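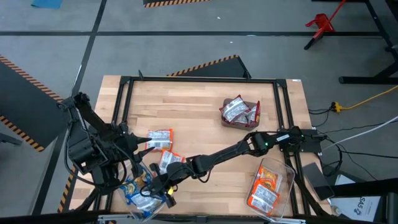

Figure 1. Both arms over the sorting table, with the right gripper above the blue packets and two orange ones out on the wood.

Evaluation of the Tondex Two-Arm Kit for Packet Sorting
Second-year group project report, Westano College, Applied Automation module

1. Why we did this
The Tondex kit is sold to teaching labs as a complete sorting station. The sales sheet promises that a class can go "from crate to first pick in an afternoon". Our department was offered one on loan for a term, and our group was asked to find out whether it should be bought. We were also asked to keep the report free of sarcasm. We have done what we can.

The job we set was sorting snack packets by colour into bins. Snack packets are cheap, light, shiny and never the same shape twice, and we judged that a kit able to cope with them would cope with most things a student is likely to put in front of it. The arms are worked in two ways: by hand, with a person guiding them through the moves, or on their own, using moves learned from those sessions. The learning is handled by Troltley, the software supplied with the kit, of which more in section 4.

2. Setting up
The afternoon in the sales sheet must be one of the long ones you get in June. Bolting the rails round the table was simple, and the corner plates lined up first time, a courtesy we had stopped expecting from flat-packed goods. Fixing the arms was also quick. The cables took the rest of the day and part of the next. The guide is 20 pages long and gives cabling half a page, most of it a drawing of a different arm.

We would advise buyers to plan the cable routes before mounting anything. We planned ours afterwards, with the arms already in the way. The joints need slack to reach the far corners, and slack has to go somewhere. Ours mostly went on the floor.

3. How we tested
We ran 226 attempts in total. An attempt began with one packet lying on the bare table and ended when it was in a bin, on the floor, or still on the table after we had lost patience (a fixed time limit, set before testing, so that losing patience would be fair to the kit). The first 100 attempts were guided by hand and the remainder were run by Troltley.

Packets were put down face up, face down and at odd angles. After the first session we stopped laying them out neatly, as it was making the kit look better than it deserved. We also swapped containers and moved them between sessions, so that the software could not get by on habit.

4. What we found
Guided by hand, the kit is good. The fingers are pointed and thin enough to slip under a crimped end, and this is the trick to the whole business. Try to grip the fat middle of a full packet and it slides out sideways like soap. Take it by the end seal and it comes up meekly. All of us had worked this out by the close of the first session, and after that the misses were mostly our own fault.

Under Troltley the picture is more mixed. It learned to go for the seal, to its credit. It also learned our bad habits, including a small pause before each grab that one of us turned out to have and had been unaware of. Large bags gave it the most trouble. They fold over when touched, and the arm would then carry on to where the bag had been with every sign of confidence.

Handing a packet from one arm to the other is advertised as a main feature. We got it to work by hand, slowly, with one person talking and one person swearing. We did not get Troltley to do it in a way we would care to show a visitor.
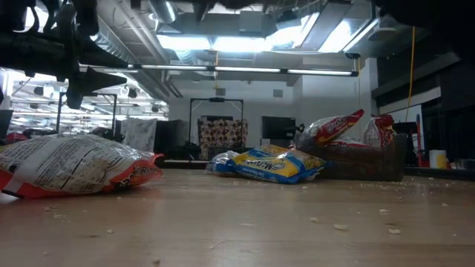
Figure 2. The work at table height: red bags in the basket at right, other bags on the wood, and a good many crumbs.

5. Crumbs
The guide does not mention crumbs. We feel it should. They get under packets and into the grain of the table, and brushing down between sessions became a regular part of the work. We would add a hand brush to the parts list.

6. Should the college buy it?
Yes, for guided work and for teaching how arms reach, grip and get in each other's way. The frame is stiff, the arms held up for the whole term, and a beginner can be picking packets within one lesson once somebody else has done the wiring.

We would not buy it on the strength of Troltley as it stands. The loan runs until April, and the next group may wish to repeat the handover tests with smaller packets only. Our settings and the attempt log are on the module drive, in the folder called "final", and the corrected versions are in "final 2".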